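Threshold drift (social attitudes)

Threshold drift is the tendency of a community to keep moving the line between acceptable and unacceptable treatment of an outside group, usually while using the same word for both sides of that line. A town may call itself "fair" in one generation and "fair" in the next, and mean two very different things by it. The term is used mostly in the study of class and language prejudice, and it is one of the more rewarding ideas in the field, as it explains how two honest people can look at the same street and disagree completely about whether anyone on it is being wronged.

Origin of the term

The phrase comes from the sociologist Béla Kiss, who used it in a long study of the river town of Prikstead. Kiss had gone there to write about housing. What caught his attention instead was the way older residents talked about the Dumari, a Josis-speaking minority that had settled on the east bank to work in the brickyards. Almost everyone he met said the town had always treated the Dumari well -- and almost everyone had a different idea of what that meant!

The Prikstead study

Kiss and his assistants collected 148 long interviews and a mailed survey that went to 2290 households. The survey asked people to sort a set of everyday situations into "fine," "not fine," and "nobody's business." Among them were renting a room to a Dumari family, sending a child to a school where lessons were partly in Josis, and having a Dumari supervisor at work.

The oldest group tended to judge fairness by wages. If a Dumari bricklayer was paid what he was promised, the matter was settled. People in middle age looked to housing and schools, and the youngest adults cared most about speech: jokes, nicknames, whether a shop clerk answered a question asked in Josis. Each group passed its own test with ease and was surprised to hear that another test existed.

The interviews with Dumari residents are the liveliest part of the work and still a joy to read. Many of them described the same shifts from the other side, often with great humor, and often years earlier than their neighbors noticed them. A retired kiln worker spoke of being "promoted from a problem to a guest," and said he was still waiting to find out what came after guest.

The Kocsis objection

The best-known criticism is the Kocsis objection, named for the Kocsis Institute, where it was first argued in a seminar paper. It holds that the word "drift" makes change sound like weather. Thresholds in Prikstead moved when people pushed them: the brickyard strike, the petition for Josis street signs, the parents who kept their children home until the east bank school got a second teacher. Kiss accepted a good part of this. In the revised edition he added a chapter on the strike and replaced "drifted" with "was moved" in many places, though he kept the title.

A second line of criticism concerns direction. Early readers took the idea to mean that standards only rise. Later work found clear cases of the line sliding back, mostly in years when jobs were short -- a finding that has made the concept far more useful.

Archive and later use

The original papers are kept at the Prikstead Town Library. The collection holds 400 folders of notes and letters, along with the returned survey forms. It is open to the public by request, and the reading room has Sunday hours in July. A reader of 2000 lines selected from the interviews, in Josis with facing English, is used in local high schools and has been a big hit with students, many of whom recognize a grandparent's turn of phrase.

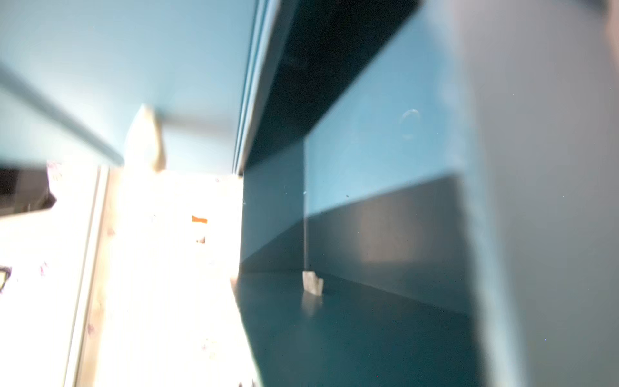

Compartment of a teal-painted unit, with a light blue back wall.

The idea has since been applied to accents in the workplace, to the treatment of seasonal workers, and to attitudes toward public housing. Researchers who use it today generally ask people to name the situation they would object to first, a method taken straight from the Prikstead survey.

See also: Social distance; Language prejudice; In-group and out-group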